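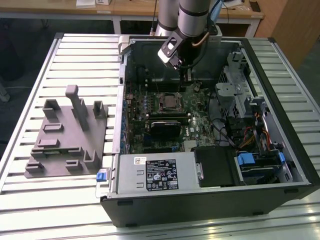 So it does the memory and you do the screws, great, and in a year who does the screws? A commenter called tinbucket left that under my last post and I've been chewing on it for most of October. Quick answer on my lunch break, sorry for the typos.

Background for anyone new. I work at Pominura. We take in old office desktops, strip the good parts, test them, build working machines back up for schools and small offices. Last year we put 2,833 towers through. All by hand, all by four of us at benches, plus whoever could be borrowed from shipping. Now there is an arm on one of the benches, and Zulent, the outfit that set it up, is in and out teaching it the memory job. Sticks out, sticks in. Graphics cards later, maybe.

What changed for me, in no order:

My thumbs. Seriously. Two thousand-odd towers worth of pressing down latches and rocking sticks out, you feel it on the drive home. I do less of that now and I can open a jar.

The talking. Used to be we'd talk across the benches all day, nonsense mostly. Now whoever has the arm shift is facing the other way with one eye on it, and you don't really chat. I miss that more than I expected to. Brought it up at the morning meeting, got a nod, nothing yet.

The pace. It's slow! People picture a blur. I can clear a board before it has made up its mind. But it doesn't go to lunch and it doesn't get sore, and management can do that math same as me.
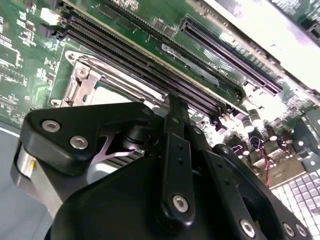 Did anyone lose their job over it? So far the same four of us are on the benches, and one shipping person moved over to testing for good, with a small raise. That's where it stands today and I won't promise more than that.

What I did lose is the easy part of the day. Memory was the bit where you could switch your brain off. Take that away and what's left is all the annoying stuff, swollen clips, stripped screws, drives somebody glued in (why). Eight hours of only the hard ones is a diffrent job, and I don't think whoever wrote the plan had thought about that. Pay's the same.
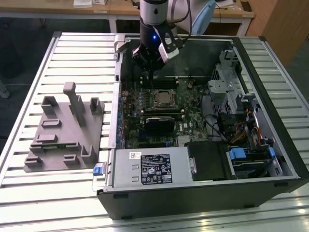 Setup is where most of my hours go lately. Getting a tower ready, deciding which models are worth teaching it at all, writing down what went wrong and when. Parts need to be somewhere the arm can find them, every time, to the millimeter, and I am a person who puts screws in a coffee mug. So, the gray printed plate beside the tower, with the tall post and all those little holders. I've started to want one for my own bench. Already asked Odoi, the shop we use for small plastic stuff, and they quoted 745 for a batch. Boss said no. Boss said maybe in spring.

Also the paperwork. There's a log now, on a tablet, and every stop gets a reason code. I have used "other" more than they'd like.

The newer folks like it better than I do, I'll say that. One of them already fixes things in the software that I'd have to call about. Good for them, they'll be fine anywhere. I'm the one signed up for the Irnau evening class, starting after the holidays, because I'd rather be the one who knows how to stop it and start it agian than the one who stands there waiting.
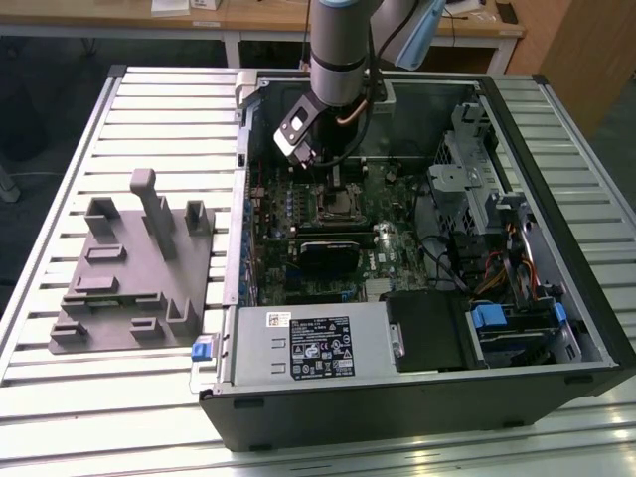
Would I go back to the way it was? For the company across the benches, in a heartbeat, but my hands would vote to keep the arm.

tinbucket, I don't know who does the screws. Me for now. I asked our Zulent contact straight out and got "not on the roadmap", and I wrote down the time of day, 2:15, so I can bring it up later if I need to.

Lunch is over. More next week if I get the log caught up.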